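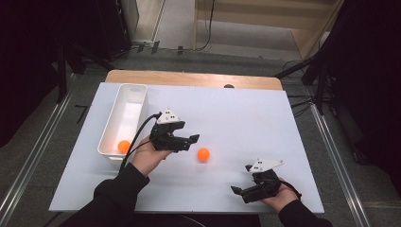
Sumaiya Matubbar lleva 46 atomizadores desmontados en su taller de Fenham y no se fía de las fichas técnicas. El último es el Rumel, un depósito de Jekance que promete 20 días por resistencia. «A mí me duró dos, y con líquido sin azúcar», dice. ¿Un defecto de la unidad? «Pedí otra. Igual».

Tampoco le convence el sabor «puro» del folleto. «Puro comparado con qué, no lo explican». Le concede que no gotea y que la rosca entra bien. El Mondal, más barato, le parece parecido. ¿Lo compraría? «Con mi dinero, de momento no».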